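Sun 18 April, notebook, simulation bench

Today I wrote down the rules for the kitchen scenes, as we agreed at the last meeting in Zistholm. Until now each of us had his own habit, and when I compared the January runs with the new ones I could not say which difference came from the policy and which from the scene.

Rules, version for discussion:

1. One scene, one seed, written in the log before the run starts. If the seed is missing, the run does not count, also when the result is good.

2. After objects are spawned, wait 30 physics steps and check for overlap. An object which rests on another object is allowed only if the task sheet says so. A tilted object must be marked "tilted" in the sheet.

3. Failed runs stay in the folder. In the Kurton set I found 242 runs in the table but only a part of them on the disk, and I could not repair this afterwards.

4. Do not change friction or mass between two runs of the same batch. If it must be changed, start a new batch.

5. Any limit on speed or force which we use on the real arm must be the same in simulation. Radia has the correct file, Alarcón still has the old one. To be copied on the next working day.

I went through 33 scenes by hand with rule 2. It was slow, roughly two minutes for each, but I think it is necessary to do it once by eye before we trust the script.
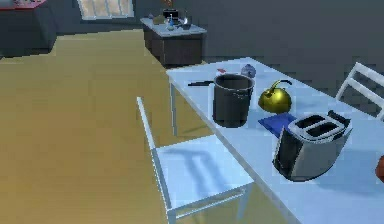
Simulated kitchen scene, table with toaster

The toaster is tilted and its left corner lies over part of the blue flat object, so by rule 2 the scene goes to the "tilted" list. The pot and the gold kettle I leave as they are. The pot handle points to the left, toward the far edge of the table; I would like a note about handle direction in the sheet, there is no field for it yet.

Open: who signs the sheet when the same person made the scene and the check? I prefer two persons.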